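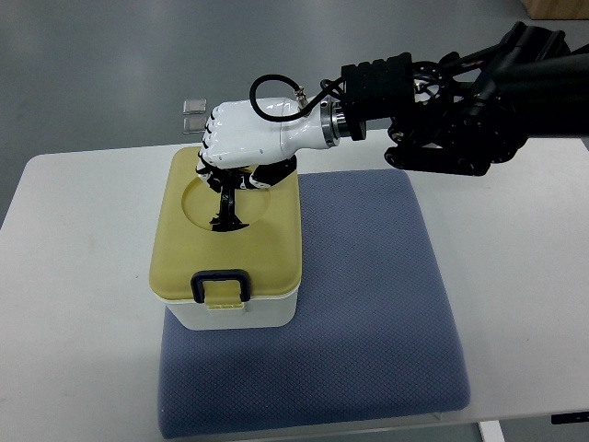
Storage box on a blue cushion, white table.

Lists > Pridbridge Tenants > Archive > March

From: Evangelia Dimitriou
Subject: Re: Household storage allocation

Dear members,

Thank you for the comments received on the revised storage rules. Mr. Hapeta wrote on Monday:

> Our lease mentions a locker but gives no size. Will the
> new rules apply to tenants who signed before Trevaskis
> took over the building?
> Rangi Hapeta

The rules will apply to all 193 units. Existing leases remain in force, and tenants who hold a larger locker may keep it until renewal.

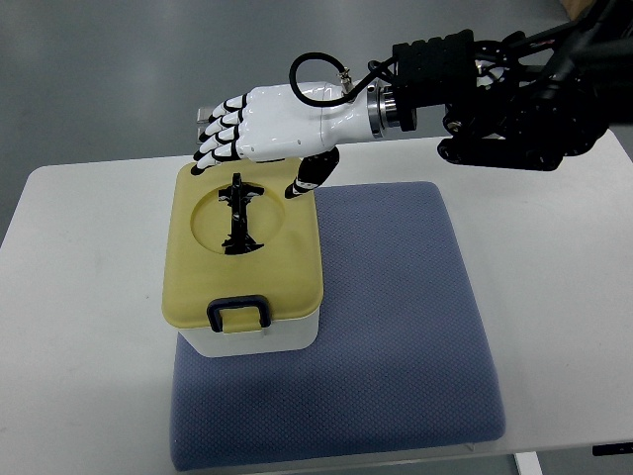

Items left in the corridors will be tagged and held for 90 days. Paint, fuel and gas canisters may not be stored in any locker. Requests for a second locker should be sent to Rochelle Fairweather, with the unit number in the subject line. The waiting list stands at roughly 400 square feet of requested space, and requests are handled in order of receipt.

Level 3 will be closed to tenants while the shelving is replaced.

Evangelia Dimitriou
Tenant Services, Pridbridge

Recent messages
Bicycle room keys
Elevator inspection notice
Re: Mail deliveries after 6 p.m.

This archive uses cookies to remember your display settings. Accept | Decline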